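3.2 The sorting surface and the box

I spent a lot longer on the tabletop than I ever expected to, so please bear with me here. When Bouchra Ezzat and I first planned the small-parts study, we thought all the interesting stuff would be in the parts themselves (the beads, the washers, the little springs) and that the furniture would take care of itself. Well, it didn't! In our January pilot, people worked straight on the wood, and they kept losing sight of the smaller pieces against the grain. One person spent most of a session chasing the same brass washer.

So we put a white board down. I tried a glossy one first, the Pedari, and hated it, because every ceiling light came back at me as a bright stripe. The matte one we settled on is plain and pale, and a bead shows up on it from across the room. It also gives people a bit of a boundary: if it's on the board it's still to be sorted, and if it's in the box it's done. I never had to explain that rule twice.

The box is the other half of the story. We wanted one that stayed in the same spot, with the lid hinged so that it opens away from the person sitting down, and with compartments small enough that you have to think about where things go. I had a strong preference for see-through plastic (Bouchra didn't, and we argued about it over several lunches) since you can check a compartment from the side without leaning over it. 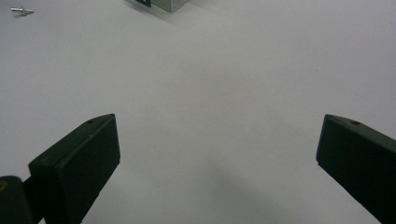
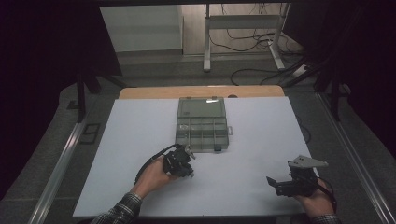

Figure 4. The white work surface, close up (first) and with the divided organizer box open on it (second).

What surprised me most was how much people cared about the order of the compartments. We gave no instructions on that at all. Still, most of our 23 participants came up with a system in the first few minutes and then defended it like it was their own kitchen drawer. Some put the smallest pieces nearest to them. Some went by color. A few left a whole row free "just in case," and when I asked in case of what, they laughed and kept the row free anyway.

Each session lasted 600 seconds of sorting, with a 300-second break before the second round. I'd wanted a longer break, but the pilot group got restless and started tidying up on their own (which would have wrecked the second round). During the break we left the lid open and didn't touch the layout.

The second round is where the box started to matter. Of the 23 people, 11 changed their system partway through, usually after filling one compartment too full and having to spill over into its neighbor. I'd call that the most useful thing we saw, and I come back to it in Section 4. The people who switched weren't slower overall, but they did talk to themselves more, and I really wish we'd planned to write down what they said.

One last note on the lid. We asked everybody to leave it open until the very end, and then to close and latch it as the signal that they were finished. People seemed to enjoy that part. Bouchra thinks we should drop it next time and use a spoken signal, and we'll try both with the Sturnow parts set before we settle on one.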